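Best way to get old tape residue off a painted shelf?

Siv Åberg
Moved into my new place on Sunday and the last tenant left sticky spots all over the built-in shelves. I tried dish soap and got nowhere. I don't want to wreck the paint - what do you all use?

Marcus Kasprzak
Oh, I've been there! Warm it up with a hair dryer on low, then push at it with an old plastic card. Go slow, and keep the dryer moving or the paint gets soft.
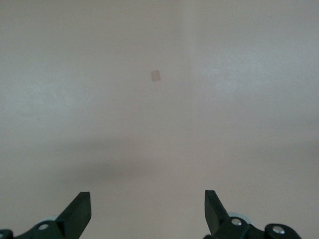

Whatever is left after that, I dab with a little cooking oil, wait 5 minutes and wipe. Then dish soap again so it isn't greasy (my first shelf stayed slick for a week, oops).

Finn Haberkorn
rubbing alcohol. works every time

Ottavio Carbone
Careful with alcohol if it's latex paint, it took mine right off. Test it somewhere hidden and give it 24 hours.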